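Workshop notebook, August 2024
Visit to the Goltgate workshop, cloth handling demo

Went over with Beat Fuchs for their open afternoon. We got in ahead of the general crowd and had the bench to ourselves for a while. Writing this up the same evening from pencil notes, so the order is a bit off in places.

Why we went

Our own cloth work has been stuck since March. The arm will pick a folded towel from a flat surface well enough, but anything bunched up gives us trouble, and we have been blaming the planner when it may be the fingers. Goltgate has been running a similar task with a different hand and a wrist camera. Beat wanted to see their hand. I wanted to see how they log.

Who and what was there

The Goltgate people ran two stations. The first was a bin picking cell on loan from Bachmann, mostly for the general visitors. It had a fence around it and a screen with a running tally, and I spent maybe five minutes there. The second station, at the back, was the cloth one. Their name for the project is Coseo. The control software is Hallumico, written in house. They said they would share the log format but not the controller, which is fair.

How they run a session

An operator moves the arm through the task by hand using a leader device on the next bench. Every run is recorded from the start signal to the stop signal, including the bad ones. The operator marks the run good or bad right after it ends and can add one line of text. They do no trimming at the station.

They had 529 runs recorded on the cloth task when we visited. Of those, 295 were marked good. I asked whether the bad ones get used and the answer was "some of them, later." They keep everything on the same disk with the same naming, and the mark is a field in the log. We keep our failed runs in a separate folder, and half of them have lost their notes. Need to fix that.

The operator changes at a fixed break. Each one has a short warm-up that doesn't get recorded. Beat asked if they see a difference between operators in the data and they said yes, mostly in how fast people come down on the cloth. One of theirs comes down slowly and waits before closing. Those runs look dull but they train well, according to the person who handles the models. I would like to see numbers on that before we copy it.

Notes on the cloth task

The goal is simple on paper: take hold of a crumpled cloth, lift, move it over, put it down. No folding. They were clear that folding comes after, and they didn't want to demo it.

They don't reset the cloth to a fixed shape. The operator drops it from about elbow height and takes what comes. We have been arranging ours by hand, which I now think is a mistake. Our piles all look alike and the policy has learned our piles.

Grip force is set once per session and left alone. I had expected something fancier. When I asked about thin fabric, they said they change the approach angle first and only touch the force if that fails.

They go in low and from the side where they can. Coming straight down tends to press the pile flat and then there is nothing to pinch. We have seen the same thing on our bench and never wrote it down.

Wrist camera

Most of my questions went here. Their view is very close in. The hand and the housing take up a lot of the picture, and whatever the fingers are working on has to show up in what is left. I asked if that bothered them. They said the model gets used to the parts that don't move and they would sooner have the camera near the contact than have a tidy view from farther back.

Focus is fixed. Close parts go soft and they live with it. They tried a second lens in March and went back. Exposure is locked at the start of each session with the blinds down, and they wrote that on the whiteboard in large letters after losing a day to changing daylight. Ours is still on auto. I have asked for it to be locked twice now and will do it myself this week.

Cable routing: they run it tight along the arm with slack only at the joints. Beat made a sketch, it is in his book and not mine. Ask him for a copy.

Close-up from the wrist view, with gray cloth bunched up against the bottom of the finger assembly. The ribbed edge under the housing and the three black posts are about the clearest things in it. Would be worth checking whether a hard edge like that could serve as a quick focus and drift check between sessions.

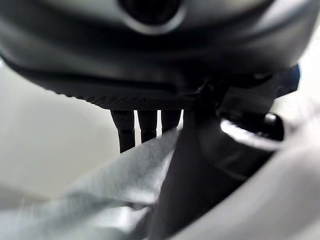 Things that went wrong while we watched

One run stopped early when the leader device lost its connection. The arm held position, the operator restarted it, and the run was marked bad with the note "link." Took less than a minute to get going again. Our recovery is a full power cycle, so that is worth a look.

Another time the fingers closed on a single layer and it slid out on the way up. Operator let it finish, marked it bad, dropped the cloth again and went on. No discussion. I liked the pace of it.

The Bachmann cell jammed once while Beat was over there getting coffee. I didn't see it.

Questions I forgot to ask

How often they replace the finger pads, and whether they note the change in the log. What frame rate they store at, compared with what they capture at. Whether the warm-up runs are really thrown away or sitting somewhere.

To do on our side

Beat: write to Goltgate for the log format, and ask the questions above in the same message.
Me: lock exposure, move the failed runs back in with the rest, add the good/bad field.
Both: one session with dropped cloth, no arranging, going in from the side. Keep the force where it is now so we only change one thing. (Two things, if you count the angle. Do the drop first, then the angle in a separate session.)

They offered to come and see our bench in return. Told them to wait until the link restart is sorted out. Parking at their place is at the rear, the front gate closes early.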